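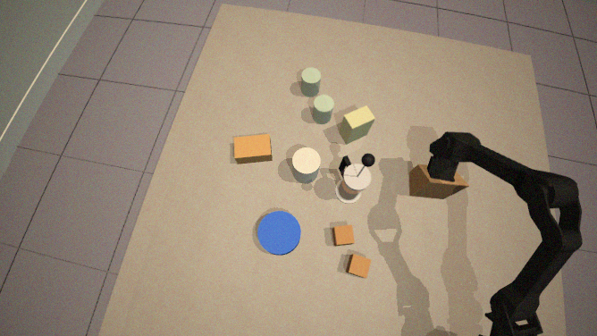
# Preno horror shelf: reader reviews and influence tags

Reader reviews of horror novels, with a second layer of tags recording which book a reviewer thinks borrowed from which other book. Compiled by Carla Najjar from the Preno reading circle's archive, checked (and in places argued with) by Nabil Zoubi.

I wrote this card and I'm the one who doubts the tags, so read it with that in mind. — NZ

## What you get

- `reviews.csv` — 643 reviews, one per row, in English
- `influence.csv` — pairs of titles that a reviewer linked, with the sentence that links them
- `editions.csv` — which printing the reviewer said they had, where they said
- `notes/` — our disagreements, lightly tidied

Most reviews are short. The longest allowed is 1,000 words, and only the Kováčik reviews come anywhere near it, for reasons that will be clear to anyone who has met a Kováčik fan.

## Where the reviews came from

Members posted them to the circle's old message board between meetings. Carla exported the board before it closed and removed threads about parking, biscuits and whose turn it was to choose. The full export had some 3,000 posts. What's left is anything that names a book and gives an opinion on it.

"Gives an opinion" was Carla's call. I'd have thrown out the posts that only say a book was "properly creepy". She kept them, and they're flagged `thin` so you can drop them yourself. I suggest you do.

## The influence tags

A tag looks like this:

```
source: The Varkik House
target: Lamps at Storkudero
strength: 2
basis: "same cellar, same priest, same dog"
```

`strength` runs from 0 to 3:

| value | meaning |
|---|---|
| 0 | reviewer raises the link and then rejects it |
| 1 | a passing likeness |
| 2 | reviewer thinks the later author had read the earlier book |
| 3 | reviewer says it was lifted |

Please don't treat a 3 as evidence that anything was lifted. It records how cross somebody was. Horror readers see copying everywhere, and a lot of what they see is the ordinary furniture of the thing: the house bought too cheaply, the child who talks to the wall, the doctor who won't listen until chapter twelve. Two books can share all of that and owe each other nothing.

The pair in the sample above is the one people ask me about. *Lamps at Storkudero* came out later and sold far better, and the circle decided long ago that it was a fatter, louder rewrite. I read both again for this release. The cellar is there in both, and I'll give them the priest. The dog in *Varkik* is dead before the story starts and the dog in *Storkudero* is the only character with any sense, so I'm not persuaded. Carla is. The tag stands at 2, down from 3, and the full row is in `notes/storkudero.md`.

## Checking

I rescored 30 linked pairs without looking at Carla's numbers. We agreed on the zeros and the ones. Between 2 and 3 we might as well have been tossing a coin, and if your work depends on that line you should merge the two. I'd be suspicious of any result that only shows up when they are kept apart.

Publication order was taken from the copyright page when someone had the book to hand, and from memory when they didn't. The `order_checked` column tells you which. A few rows have the influence running backwards in time. Those are left in on purpose, with `order_checked` set to `yes`, as the reviewer really did say it.

## Known problems

- The circle picks one book at a time, so a handful of titles have dozens of reviews and many have one.
- Early reviewers could see each other's posts. Opinions bunch up, and the same joke about the Kováčik translation turns up in several reviews.
- Star ratings were added to the board partway through. Blank means "before stars", and must not be read as zero.
- Plot endings are given away all over the place. There's a `spoiler` column but it misses plenty.
- Several people reviewed the film and thought nothing of it. Carla caught the obvious ones.

## Using it

Fine for teaching, for playing with text tools, or for seeing how readers talk about debt and theft in popular fiction. I wouldn't use it to say anything about an author's honesty, and I wouldn't rank books by it.

Members agreed to their reviews being shared under their board names only. If you work out who someone is, keep it to yourself.

## Changes

- **April** — Varkik/Storkudero lowered to 2. Duplicate Kováčik reviews removed. `thin` flag added.
- **First release** — everything else.

Corrections are welcome if they come with a page number. Complaints about the dog should go to Carla.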